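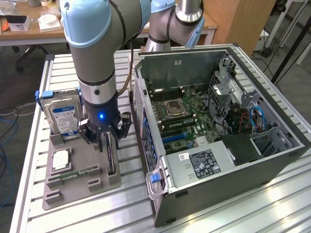
tower on its side, parts in the tray next to it

okdale_irfan
ok so rebuild day. socket is empty, one green stick in the slot just below it, black DIMM slots above. Before the CPU goes in, do I fill the rest of the memory or CPU first? manual is useless, 3 pages and 2 are warranty

nereav
CPU first. always. more room for your hands and you're not leaning over sticks

Fulgencio V
disagree, order makes no differnce on a board that open. What matters is paste. Clean the old stuff off the lid first, alcohol, lint free cloth

nereav
it matters when you drop the chip on a DIMM latch. ask me how I know. 787 posts here and half are bent pins

okdale_irfan
lol ok. another tray, closer on the drive and cpu

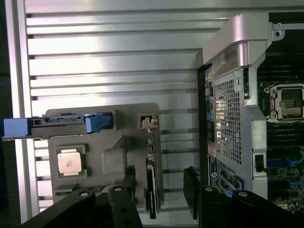
drive w/ the blue handle, CPU in the pocket under it

Asnakech H.
is that old paste on the lid? theres a darker smudge on it

Fulgencio V
thats what I mean. wipe it

nereav
could be a fingerprint, cant tell from a pic. wipe it anyway

tahira_b
where did you get that tray?? I use a Skikard drawer liner and stuff slides everywhere. want pockets

okdale_irfan
came with the bench, no idea who makes it. Rirora has something simliar I think

tahira_b
Rirora one is too shallow for a 3.5 drive standing up, sent mine back in November

Asnakech H.
drive last btw. cables get in the way otherwise

Fulgencio V
drive first, then route the cables around it. been doing it 13 years

Asnakech H.
and I've been redoing yours for 2

okdale_irfan
cpu, ram, drive then. will post tonight if it boots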